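主题：出租屋装黑色遮光帘，值不值？

shek_35 楼主
朝东的房间，早上五点多就亮，睡不着。看中Mitetti那款黑的，落地，连杆子700。房东说可以打孔。有人用过吗，急，周三前要下单

慢慢熬粥
700贵了。Trollik的600，我挂了两年没掉色。就是刚拆开有味儿，晾几天

Osthorpe老王
别买黑的！！夏天吸热，屋里闷。买双层的，外白内灰

慢慢熬粥
回复 Osthorpe老王：吸热那是你没开窗吧…我家也朝东，没觉得

shek_35 楼主
灰的试过，漏光。主要是怕黑的显房间小

夜班1605
上夜班的来说一句，遮光看的是布密不密，颜色其次。还有两边一定要多留宽度，我第一次量的净窗宽，早上两条亮缝，气死。杆子也要往上抬，别贴着窗框装

Osthorpe老王
这个同意。但黑的粘毛，养猫的慎重

benedetta_v
显不显小看你怎么配吧，黑帘子配白桌子我觉得挺好看。放张图你感受下

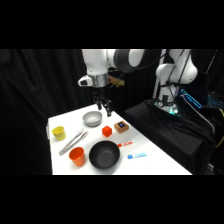 黑帘+白桌，褶子垂下来比较软的那种

慢慢熬粥
褶子好看，这种要买宽点，布料省了就撑不出来，平板一块

Osthorpe老王
好看归好看，我还是站浅色。睡觉的屋子弄那么黑，压抑

夜班1605
闭着眼你管它什么色

shek_35 楼主
行，那还是黑的，再去问问Trollik能不能改长度。窗台下面有暖气片，落地的话会不会烤着阿？

慢慢熬粥
有暖气就别落地了，做到窗台下面一点点就行。改长度客服给改，要另外收钱，我那会儿收了35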